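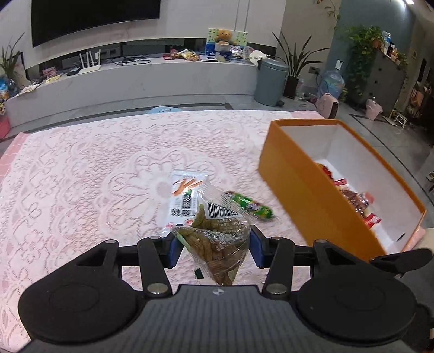

4. What came back in the envelopes

4.1 Sorting the returned cards

I'll start with the part that took the longest and that I'd expected to take an afternoon. Rostent's bus network runs on a plastic travel card, the same size as a bank card, with a chip inside, a printed front and a barcode on the back for when the chip won't read. Arkau makes the cards. When one stops working, or the passenger thinks it has, it goes into a freepost envelope and a new one is sent out. The old ones used to be shredded. For this study they were kept for 12 months and passed to me, and by the end of it I had 2,281 of them in archive boxes under my desk.

I'd planned to sort them by fault, using the reason code on the form that comes with each card. That lasted until the second box. The code people tick most often is "damaged", which covers everything from a card snapped clean in half to a card with a slightly grubby corner, and the next most popular is no code at all. So I put the forms to one side and sorted the cards by what I could see and feel, then put every card on a desk reader, and only afterwards went back to check what the passenger had said. I'd recommend doing it in this order to anyone trying something similar. Once you've read "my dog had it" on a form you do start finding tooth marks.

The groups I ended up with were these: cracked through the body, split at the edge so the layers were coming apart, print worn off the front, barcode worn or scratched, bent but whole, and nothing visibly wrong. A card could sit in more than one group. Plenty did, especially the splits and the cracks, which seem to like each other's company. I've kept the overlaps in and not tried to pick a "main" fault for each card, because every rule I tried for choosing one gave me a different answer and I didn't trust any of them.

4.2 Splitting at the edges

Edge splitting was the fault I'd come to look for, so I ought to be careful about how pleased I sound at finding it. The card is a sandwich. There's a core sheet carrying the antenna, a printed sheet on either side, and a thin clear overlay on the outside of each of those. The overlay on the older cards came from one supplier and on the newer ones from Tse, and the change happened in January, part way through a production run, which is a gift to anyone wanting to compare the two. Same printer, same core, same press, different skin.

The split nearly always begins at a corner. You can feel it before you can see it: run a thumbnail along the short edge and it catches. Under a bench microscope the overlay has lifted and there is a dark line of dirt packed in below it, which I took at first to be glue. It isn't, it's pocket. Fluff, skin, something greasy. After that the lifting works its way along the short edge and then starts on the long one, and it gets there faster on the side nearest the punched slot, where there's less card to hold on to.

Were the Tse cards better? Yes, on the corners. I found less lifting on them and what there was didn't reach as far in. But I can't give them all the credit, and I'd be cross with a referee who let me. The newer cards had been out in the world for less time, obviously, and although I've matched by issue date as closely as the records allow, the records give a batch date and not the date anyone first used the card. A card can sit in a kitchen drawer for months. Mine did. I've therefore reported the difference between the overlays as a direction and left the size of it to the bending tests in Section 5, where I know exactly what each card has been through because I did it to them.

4.3 Cards with nothing wrong

This was the surprise for me. A lot of the returned cards read perfectly well at the desk, first time, every time, and looked fine. I tried them flat, tilted, held further off and with another card on top, and they went on working. My first thought was that passengers were sending them in to get a new picture on the front (the design changed that spring, and the new one is much nicer). Some probably were!

I then took 61 of these healthy cards out to the depot and tried them on the readers fitted to the buses, which are Wundard units of two different ages. On the newer unit all of them read. On the older unit nine didn't read at the first go, and they were the same nine when I came back and did it again after lunch. So these cards really were failing for their owners, or at least being awkward, and my desk reader was simply too kind to them. It's mains powered, it has a bigger antenna and it sits still. None of those things is true on a bus.

I don't have a full explanation of what is different about those nine. They aren't all from one batch. When I had them X-rayed, some had a slightly kinked antenna track near the chip and some looked exactly like their neighbours. A kink might come from bending in use or might have been there from the press, and I can't tell one from the other after the fact. What I can say is that a study relying only on a desk reader would have put every one of them down as a passenger making a fuss. I very nearly did.

4.4 The barcode on the back

I hadn't meant to write about the barcode at all. It's there as a back-up, the driver can scan it by hand, and Arkau's own paperwork treats it as decoration more or less. Yet worn barcodes turned up far more than worn fronts, and when I asked at the depot how often the hand scanner comes out, I got a laugh and was told it was most days.

The back of the card gets the rough end of things. People keep the card in a wallet with the picture facing out, so the back is what rubs against the leather, the stitching and whatever coins are in there. The barcode also sits low down, close to the long edge, right where a thumb goes when you pull the card out of a tight slot. On many cards there is a smooth thumb-shaped patch where the bars have gone pale grey. A scanner can put up with a good deal of fading if it is even, and with a scratch running across the bars. It copes very badly with a scratch running along them, or with a patch in which a thin bar has disappeared altogether.

It's worth remembering that a travel card has things easy in some ways. It's flat and it's stiff. Barcodes on food bags have to manage on a surface that creases and hangs however it likes (Figure 4), and they only need to survive until the till. Ours has a nice flat home and is asked to last for years – quite a different job, and I don't think the placing of the code was ever looked at with that in mind. Moving it up the card towards the middle would cost nothing in material. It would need a new print layout and a quick word with whoever trained the drivers on where to point the scanner.

Figure 4. Clear plastic bag of dried strips with a barcode label on its upper part.

4.5 Things I'd do differently

The return envelopes are an obvious weakness. They're unpadded, they go through a sorting machine, and a card that was merely tired when it left the house may well have been cracked by the time it got to me. I posted a handful of new cards to myself to see, and they came through fine, but new cards would. I should have posted old ones.

I also only saw the cards that people bothered to send. Anyone whose card died and who went over to paying by phone isn't in my boxes, and neither is anyone who patched theirs up with sticky tape and carried on, which the drivers say is common. (I had a few taped ones. The tape does rather well, and on one card it had outlasted the overlay underneath it.) So nothing here should be read as a failure rate for the whole network. It's a picture of what's wrong with cards that get posted back, and the mix of faults among cards still in pockets could be different.

Lastly, I did all the sorting by eye myself. I re-sorted one box some weeks later, without looking at my first set of notes, and agreed with myself well on cracks and on splits. I was less good on print wear, where I'd clearly got stricter as I went on. The fronts with light wear have been lumped together with the unworn ones in all the tables that follow, and the sorting sheet, in the version fixed on 16 Aug 2022, is given in the appendix for anyone who'd like to be stricter than me from the start.

The bending rig, and what it did to a fresh set of cards with each overlay, comes next.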